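Plellitz bench check - shirt folding examples, Indbridge
Checked in July, before the afternoon run. Target 200 examples, 177 recorded, 161 kept.

1. Emergency stop within reach of both operators
OK. Tested twice and a lovely quick response each time.

2. Finger pads and pad screws
OK. No play on either side. Wipe the pads again at 3 pm. 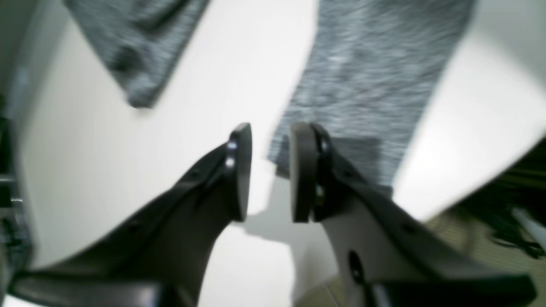

3. Wrist camera view
OK. Focus holds well at folding height, and the new mount from Radebe has made this check a pleasure!

4. Start position
OK. Shirt flat, arms clear of the cloth, hands out before the operator calls "go". Creases may stay - we want Gisa to learn from ordinary laundry.
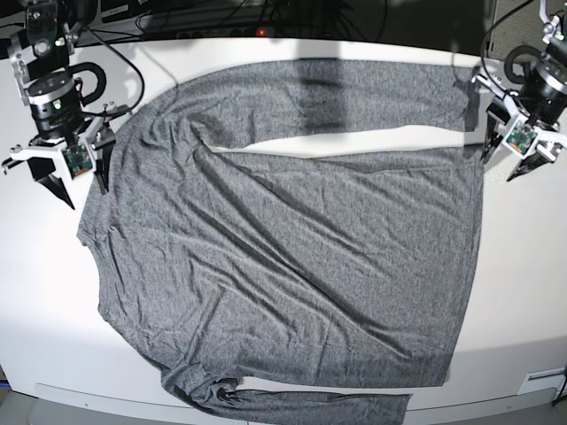 5. Speed limit
OK. Left at the lower setting for all long-sleeve work. Examples are smoother for it, and I'd happily keep it there all month.

6. Two-handed hold
OK, with a comment.
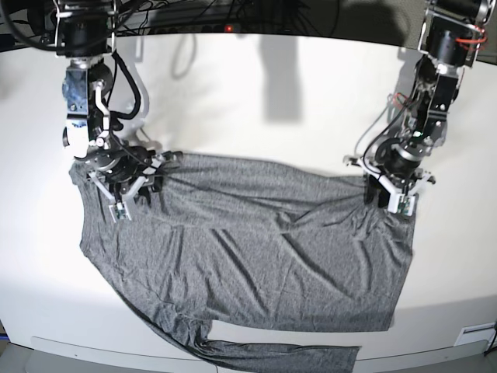 Grip force is the setting I'd watch most closely this week. Too much and the knit gets marked, too little and the example is wasted. With both grippers level and the body of the shirt between them, as at this stage, check the force reading on each side before any lift. Six of the rejected examples were slips.

7. Cables at the elbow and wrist
Action: go over every clip between batches. Loops must clear the fingers through the full reach.

8. Short-sleeve set
OK to begin. Same limits as item 5.

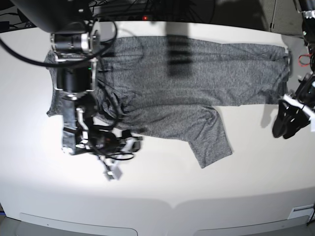

Gisa operators' comment: could short sleeves have their own batch label, so that a bad run can be pulled without touching the rest? Agreed, and added to the start sheet.

Next check: after example 200.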